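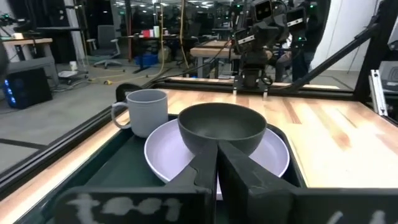 Morning, everyone. I'm Lovely Manalastas, and I look after the two-arm table cell at Talavera - the one that does dishes on a tray all day. I've got 20 slides' worth of opinions and not much time, so I'm sticking to fingers, cables and the tray.

Slide 2. Fingers first. Ours are the wide black plates with the narrow angled tips, and the tips are where everything goes wrong. Close the gripper and look at the seam between them. You want one even line, top to bottom. If there's a wedge of light showing, loosen both finger screws, close it gently on a strip of paper, then snug them up again. I used to do one side at a time and chased my tail for a whole November!

Write on your fingers, please. Chalk marker is fine. We swapped a left for an older left once and lost an afternoon to it. Scuffs don't bother me, but dust on the gripping face does - wipe with a dry cloth, then a damp one. (Ask the room: who's got a wiping schedule? Wait for the laughing to stop.)

Slide 3. Wrist camera. The fingers take up a big chunk of its view, so any time you refit them, grab a still with the gripper closed and compare it with your saved one. I keep the last four. If the tips have wandered, fix the fingers before you go anywhere near the calibration.

Slide 4. Cables. Leave slack at the wrist, then run the arm through its full reach by hand, slowly, and watch the cable the whole way. Ours gets re-tied every 200 hours. Kitham does theirs at 100 and I reckon they're being fussy, but they've had fewer dropouts than us, so fair enough.

Slide 5. The tray. Raised rims are great for keeping a mug on board and lousy for fingertips coming in low. Set your approach height off the rim, never off the tabletop. Dark bowl on a dark tray is a pain for the camera too, so check your exposure with the darkest dish you own.

Skip slide 6 if we're past 10:30. Otherwise run the Mevia clip, no sound, then questions. Spare finger screws are in the tin up front, help yourselves.

Filed under: Talks & Workshops, Cell Maintenance
Contact | © Talavera | Back to top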